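My forearms hurt and it's not from the gym. I've been collecting demonstrations for the project again, and this month's theme is bedrooms, so I have been standing over a bed with a gripper in each hand moving little toiletries between a cardboard box and a blanket. Over and over! If you'd told me in college that my job would involve this much lotion-sized plastic I would have picked a different minor.

Quick catch-up if you missed the last post. We're building up a set of examples for a policy we call Sutar (I didn't pick the name, I just label the folders). Each example is one short run of a person doing a small job with the hand-held grippers, from reaching in to letting go. The target for bedrooms is 2,639 runs. As of this morning I have 1,944 that passed the check, so there's a way to go, but I can sort of see the end of it from here.

The box is the part I underestimated. With open flaps sticking up, you can't come in from the side, so everything has to be a reach down from above, and the fingers block your own view right when you need it most. I spent the first couple of sessions picking whatever was on top every single time. Great numbers, terrible data. A model trained on that learns to love the top item and has no clue what to do with a thing wedged against a wall. 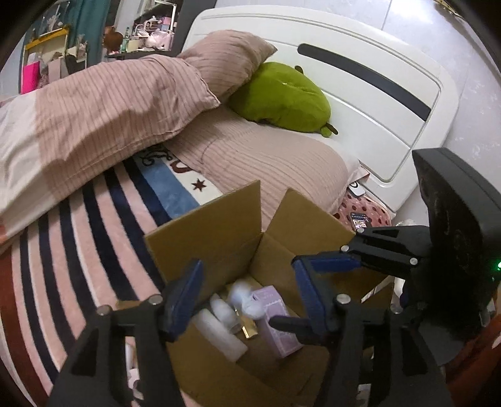 So now I have a rule for myself, which is that I pick the target before I look through the grippers. Sometimes that means nudging something over with one finger first, and those nudges used to get thrown out as mistakes. I argued for keeping them. A nudge with a purpose is a perfectly good thing to learn, and when I went back through my rejects I found 56 that were fine by the new rule. I put them all back in. Very satisfying afternoon.

The other thing I keep going back and forth on is mess. Our first room, the Drukau set, was so tidy it looked like a furniture catalog, and everything we trained on it fell apart the minute someone left a sweater on the bed. This time I'm leaving the duvet bunched up however it lands and I'm not touching the plush toys or the shelves. The striped blanket stays too. I was worried the stripes would be a problem, with white things lying across navy and then across pink, but that's kind of what I want it to see.

Two grippers also means two of everything that can go wrong. You have to keep the idle hand somewhere sensible - not frozen in midair, not wandering around like it's conducting an orchestra. I try to bring it in from the side early, as if it's getting ready to help, even on runs where it never ends up touching anything.

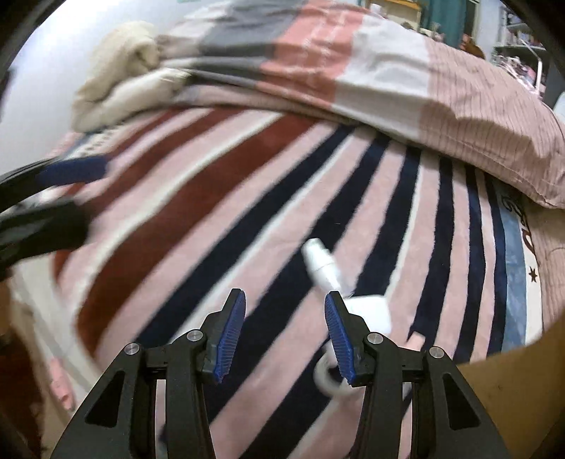 Cárdenas commented on the last post that the idle hand should just stay out of view completely, and that over there they had cut their two-handed runs down to the ones where both hands really worked, and training got a lot less jumpy. Which, okay, fair! I've been chewing on that. My worry is that if the second hand only ever shows up when it's needed, the model never sees the waiting, and waiting is most of what a second hand does all day. I may split the batch and try it both ways once Halach has free time on the training machine.

Small practical stuff, for anyone doing this at home. Slow down on the close. I used to snap the jaws shut, and on anything round it would roll out toward the pillows and I'd lose the run. Take hold nearer the middle of a bottle than the cap. Say the name of the task out loud before you start, it makes sorting later so much easier. And wear long sleeves some days and short sleeves on others, so it isn't always the same arm.

Also, take breaks. I do 2 hours and then I stop, even if it's going well, because the runs after that get sloppy in a way I can't feel but can definitely see when I play them back.

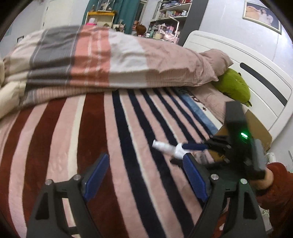 Spray bottle in the jaws, held at an angle over the stripes.

Next up is putting things back in the box, which I've been avoiding. Dropping something in is easy, but setting it down so it stays upright next to its neighbors is a whole other skill, and I'm not sure I have it yet myself. I'll post the reject rate when I've got one, even if it's embarrassing. If you've done placing tasks with soft packing in the bottom of the box, please leave me a comment, I'd love to know how deep you let the fingers go.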